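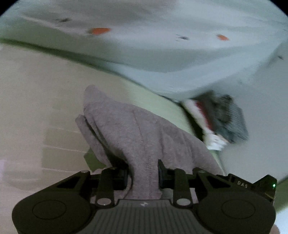

Edvin Hägglund asks whether a film review must be written after a second viewing. The Anley Film Library does not require one, but recommends it for any feature submitted to the December issue.

At the first viewing, take no notes. Within 2 hours, write down the passages you recall and the name of any book the film brings to mind.
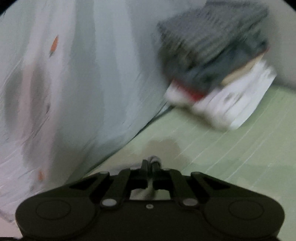

At the second viewing, check each passage against your notes. Reviews may not exceed 912 words.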